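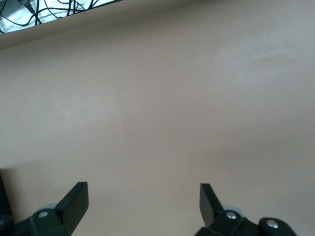 New work tables find a home at the Tunovico workshop

February 2023

After a long wait (the order went in back in December, and we'd half given up on seeing it before spring), the new tables have come to the Tunovico workshop, and the big room feels like a different place. The tops are a soft, plain beige with a bit of a gentle curve at the edge, and people keep stopping to run a hand along them on the way to the coffee pot.

Verna Ostrowski picked the color out of a sample book with 86 shades in it, and she says she went back and forth between two of them for most of a weekend. "I wanted something easy on the eyes when you've been bent over it all afternoon," she told us, and we think she chose well!

There is still some tidying to be done. The black cables down past the table edge are in a tangle, and Eftychia Tzanetos has kindly offered to sort them out, with a bag of 40 Velcro ties she bought for the purpose. If you have a power strip or an adapter in that pile, please put your name on it before she gets started.

The old tables are going to our friends at Witia.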